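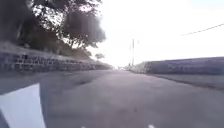 Stone wall on the left, long low barrier on the right, and a whole lot of glare at the far end.

Brakby is out on the road, everybody! If you've only ever seen it upside down on the back bench with its covers off, I can tell you it looks much more respectable outdoors. I've been working on it with Mitali and Wiremu for two winters now (longer than my kitchen remodel, as my family likes to point out), and I still get a silly grin every time it moves off by itself.

The job we've set it is simple to say: follow a paved lane, stay between the edges, and don't get confused by whatever is growing or standing beside it. Mitali wrote the part that finds the road edges. Wiremu did the body, including the white panel you can spot in the bottom left corner. Yes, it's in the view. We mask that corner in software, and Wiremu won't hear a word about trimming the panel after all the sanding he put into it.

My part is exposure, and I have plenty left to do. Look at that sky! Low sun bleaches out the exact spot where the two sides of the road come together, and that's the spot Mitali's code wants most. I'm trying a setup that measures brightness from the lower half only and lets the sky go as white as it likes. On the bench it looked great. But then the bench has a ceiling.

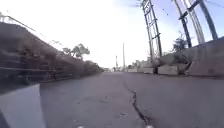
The long crack down the right half of the road, with the concrete blocks and lattice towers beyond it.

Cracks are the other headache. A long dark one like this runs the same general way as the road, and to a simple edge finder that's awfully tempting. Mitali wants to compare it with what's beside the road, such as those pale blocks, before deciding what counts as an edge. I want to just blur everything and hope. We have five evenings booked to argue it out, so come and take sides.

Shade is on the list too. I picked the next picture because it has a bright stone wall on one side and nearly black trees on the other, and I have to find one exposure setting that can live with both.

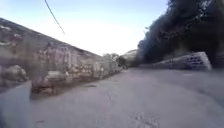
What we could use

A second battery charger, if you have one gathering dust. Ours takes over two hours and gets warm enough that I don't like leaving it. Also somebody patient to help sort pictures: there are 1631 in the folder, and I've been labeling them at night with the TV on, so a few probably need a second look.

We're at the long table at Ekimcombe on Wednesday, February 11, 2026, after supper. Bring a laptop if you want to label, or just come poke at the robot. Qistina has the door code if you've lost yours again.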